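**FOR RELEASE 2026-03-21**

# Griron opens its bed-care workshop to walk-ins

I've been running the cleaning bench at Griron long enough to know what people really ask me. They ask about crumbs! Crumbs, cracker dust, beads, earring backs, the little bits that roll into a quilted mattress top and sit in the seams laughing at you. So starting this spring we're opening our bed-care workshop in Cuypers to anyone who wants to come in and learn how to deal with them — no sign-up, no purchase.

We tried it out in January with 41 people over two sessions, and I had a great time (I also lost my voice, but that's on me). Everybody got a turn at a mattress with a small dustpan and a hand brush. Most folks had only ever used a vacuum up there, and a fair few had given up and just flipped the thing over.

What I teach is pretty simple. Lay the pan flat, press the lip down a little so the padding sinks under it, and take short strokes toward you. Go along the stitching first, then across the puffy parts. Keep one pan and brush for the bed and a different set for the floor, please. I say that one a lot.

The workshop is paid for by Griron together with Plustora, the home goods store two doors down from us, which is also setting aside 2,000 starter sets for people who come through the door this year. A set is one pan, one brush and a folded card with my notes on it. Plustora will sell the same set for anyone who can't make it in. Our friends at Dikano are lending the mattresses, and they've been very patient about what I drop on them.

Each session runs 63 minutes. I know, odd number, but it's an hour plus the time it takes me to find the kettle. Kids are welcome with a grown-up, and the room is on the ground floor with a ramp from the parking lot. Bring your own brush if you've got one you like and I'll tell you if it's too stiff for a bed.

**Where:** Griron workshop, Unit 707, Cuypers

**Cost:** free

**Press:** reporters are welcome at any session. Stop at the front counter and ask for the cleaning bench, and I'll come out and get you. 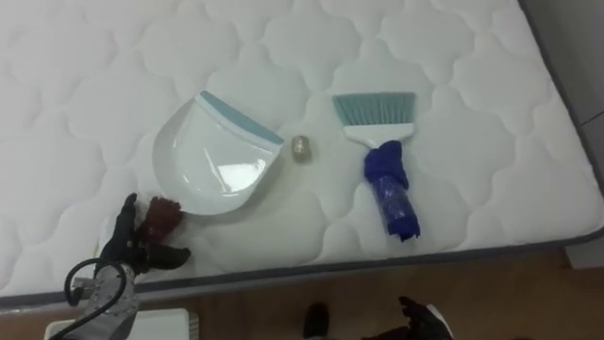
*Dustpan and hand brush on a quilted mattress, with a small gold-colored piece between them.*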